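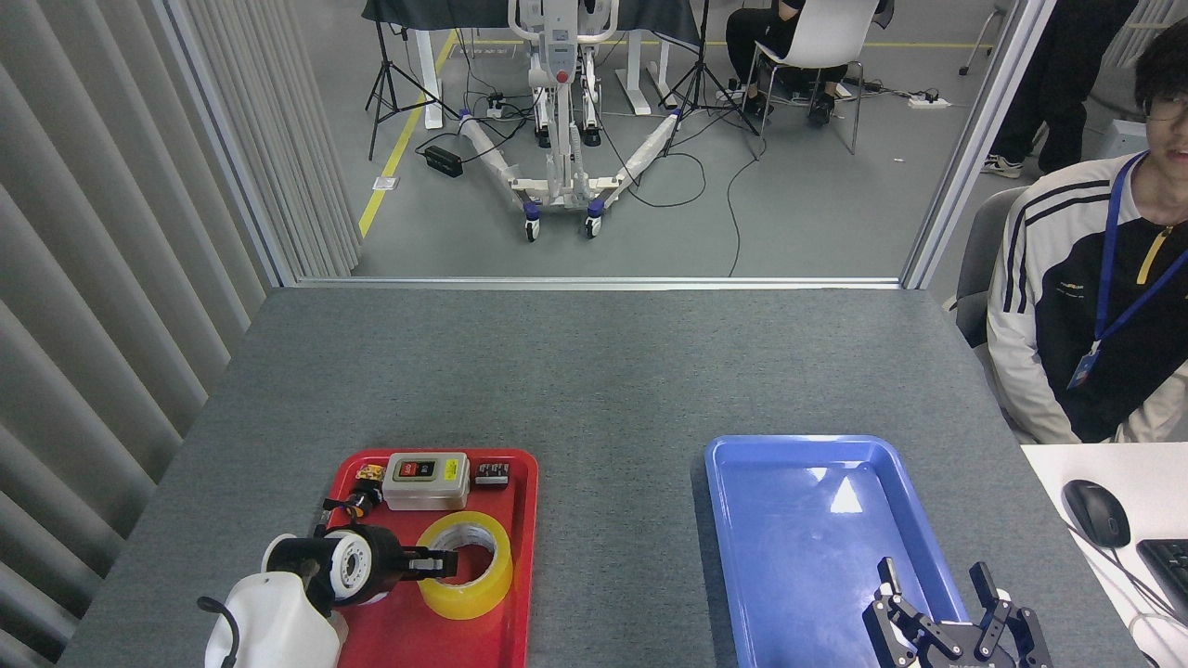
Red and light blue trays on a grey tabletop, with a roll of packing tape in the red one.

Section 3. Preparing a Lookback story in Cilora

Welcome back, and well done for getting through the account settings, which are the dullest part of the whole guide. In this section you'll put together your first Lookback story. For anyone who skipped the introduction (we all do it), a Lookback is the weekly piece in which a reader's memory of a local event is set beside whatever our own paper printed at the time: a flood, a school opening, a lost dog that came home by bus.

Before you start

You will need your Cilora sign-in, the reader's letter or the notes from your telephone call, and the date of the event as near as the reader can give it. If all you have is "the winter the river froze", carry on anyway and leave the exact date blank. Cilora will accept a season or a decade, and you can come back to it when you've had a rummage in the bound volumes.

Please also have the reader's signed permission form to hand. The blank form is on the Wanum shared drive, in the folder called Readers, and there is a large-print version underneath it which many of our older contributors prefer.

Starting the story

1. Sign in and choose Lookback from the list on the left. If you see only News and Sport, your account hasn't been given the right role yet, and Rimantas Adomaitis on the systems desk can put that right.

2. Press New Story. A blank sheet opens with a working title of Untitled. Change it straight away to the reader's surname followed by a word or two about the event, so that the next person on shift can find it: "Dambrauskienė bakery fire" is perfect.

3. In the Teller box, type the reader's name exactly as they would like it to appear. Take care with accents and dots. The box keeps them, even if your keyboard makes you hunt for them.

4. Fill in the When and Where boxes. Where should be the name people used at the time, with the present name in brackets if it has changed.

5. Paste or type the memory itself into the main box. Anything up to 620 words will fit the printed page. Past that the counter turns orange and the story will still save, but it can only go on the website.

Note: Do leave the reader's own way of putting things alone as far as you can. Mend the spelling, break up a very long paragraph, and then stop. If someone says the bandstand was "packed to the gunwales", packed to the gunwales it stays.

Finding the original report

6. Press Search the Back Issues. Cilora fills in the date and place for you and looks through the scanned pages on either side. A search brings up no more than 200 pages, so if your result list is full to the brim, narrow it down with a street name or a surname.

7. Open any page that looks hopeful and read the whole column, including the bit that runs over to the next page. Our predecessors were very fond of tucking the best detail into the last line, under an advertisement for coal.

8. Tick Attach beside the page you want. You may attach up to 3 pages to one story.
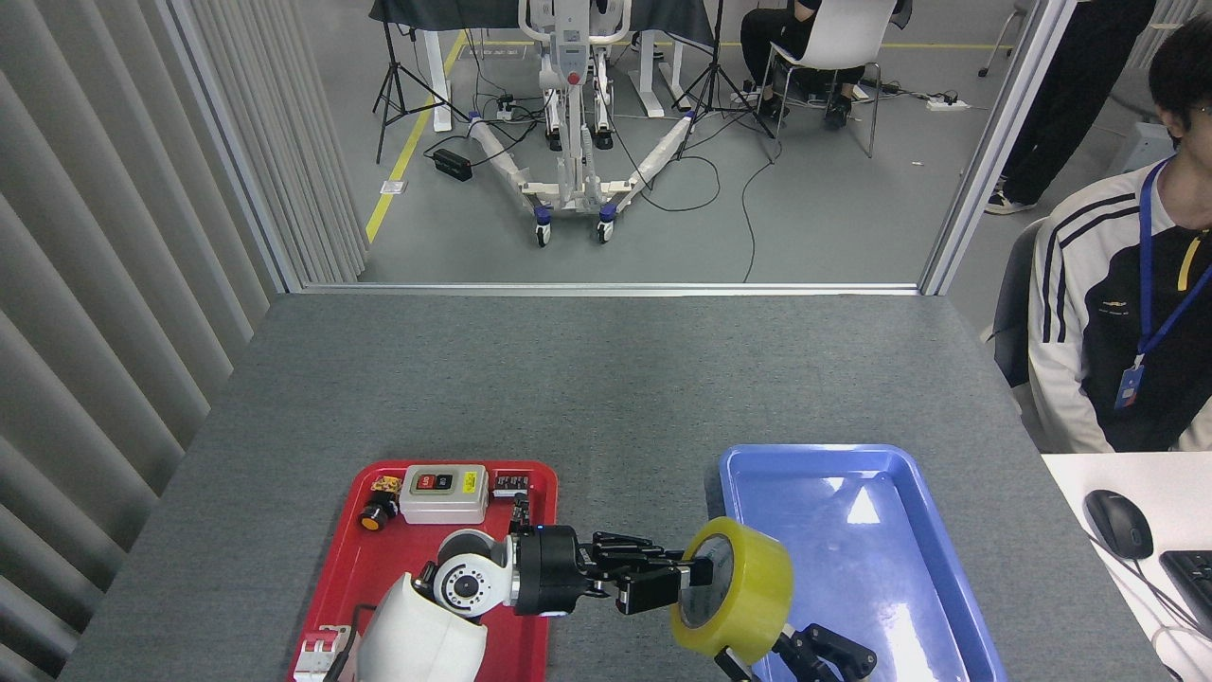
9. When the memory and the old report disagree, and they very often do, open the Differences box and write down both versions in plain words. You might put "Reader recalls the mayor giving the speech; the report says it was his deputy." Please don't quietly change one to match the other. Rimantas Ramanauskas, who edits the page, will ring the reader for a chat if it looks as though it matters.

Caution: Scanned reports sometimes give the home addresses of children, witnesses and people who had been taken to hospital. It was quite usual then. Use the Cover tool to hide any house number before you press Save, and check the page again at full size afterwards, as a covered patch can slip a little if you turn the scan round.

Adding photographs from readers

10. Scan family prints at the setting marked Fine and put the print back in its envelope before you do anything else. The envelope should carry the reader's name and telephone number in pencil.

11. In the Credit box, write who took the photograph if the family knows, and "Family collection" if they don't.

12. List the people shown from left to right in the Names box, with a question mark after anyone the family wasn't sure of. Question marks are very welcome in Cilora. They are printed as they stand, and every so often a reader writes in to settle the matter.

Sending the story on

13. Press Preview and read the whole thing aloud, under your breath if the office is busy. You'll catch more slips that way than with the spelling checker.

14. Press Send to Desk. The status changes from Draft to Waiting, and you won't be able to edit the text until the desk sends it back or lets it through.

Allow 2 working days for a reply. In November it may be a good bit longer, when the Remembrance letters come in along with everything people have been saving up for the Christmas number.

If the Send button is grey, look for a red dot beside one of the boxes. Nine times out of ten the permission form hasn't been attached. If there's no red dot and the button is still grey, sign out, sign in again and open the story from Drafts, where your last saved version will be waiting. The Brudance help line is open until half past five.

Section 4 deals with corrections, and with what to do when a second reader remembers the same day quite differently.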